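4. Setting and Method

4.1 The schools and their arts programs

The study took place in two secondary schools, Dorer and Climomness, during the spring term. Both schools teach visual art, drama, music and woodwork, and both hold a public evening at which student work is shown. They differ in how that work is chosen. At Dorer, teachers select the pieces. At Climomness, each student submits one piece and all of them go on display.
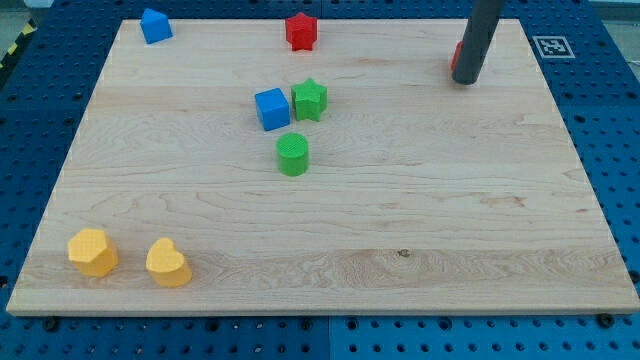
Figure 3. Pale wooden board on a blue perforated work surface.

4.2 Participants

All students enrolled in at least one arts course in grades 10 and 11 were invited to take part. Consent forms were returned by 78 students and their parents or guardians. Students who joined a course after February were left out because they had missed the first questionnaire. Teachers were invited separately, and 18 agreed to be interviewed. Most of them taught more than one subject, so we did not sort their answers by department.

Students who took part in two or more arts courses were asked to answer with one course in mind. They wrote the name of that course at the top of the form and kept to it for the rest of the study. A few switched courses between the first and second questionnaires. Their answers were kept in the general results but dropped from the comparison by course.

4.3 Questionnaires

Students filled in the same questionnaire twice, once before the school's public evening and once after it. It had 22 items. The first group of items dealt with how students saw their own skill. The second dealt with how much they cared about the opinion of teachers, classmates and family. The last group asked about plans to continue with an arts course in the following year.

Each item was answered on a five-point scale from "not at all true" to "very true." Two open questions came at the end. One asked the student to describe a piece of work they were pleased with, finished or unfinished. The other asked who had seen it. We added the second question after a small trial run, in which several students wrote about work that had never left the classroom or had only been seen at home.

Forms were completed on paper during class time. Teachers handed them out but left the room while students wrote, and a member of the research team collected the forms in a sealed envelope. At Climomness one drama group completed the second form late, after a rehearsal ran over, and did so in the school library.

4.4 Interviews

Teacher interviews lasted between 20 and 40 minutes and were held at school. We asked how teachers decided which work was ready to be shown, what they said to students whose work was not chosen, and whether they gave awards. The Climomness teachers, who did not choose work for the public evening, were asked instead how they decided where each piece would hang or when each group would perform. Several of them told us that placement was read by students as a kind of ranking.

Interviews were recorded and typed up in full. Two members of the team read every transcript and marked passages that dealt with selection, praise or public attention. Where they disagreed, the passage was discussed until one code was agreed on. Passages that fit no code were set aside and read again at the end, and from these we made one further code, for remarks about materials and costs.

4.5 Materials and costs

Because cost came up often in the interviews, we asked both schools for their arts spending for the year. Dorer supplied a full list. Climomness gave a single total of $3000 for consumable supplies across all four subjects and could not divide it further. The two sets of figures therefore cannot be compared line by line, and we use them only as background in Section 6.

4.6 Limits of the design

The schools were not matched in size or intake, and selection practice is only one of the ways in which they differ. Students also knew that the questionnaire was linked to the public evening, since the first page said so. This may have led some of them to give more weight to being seen than they otherwise would have. We return to this point when discussing the answers to the open questions, where the wording of the first page is repeated by a number of students.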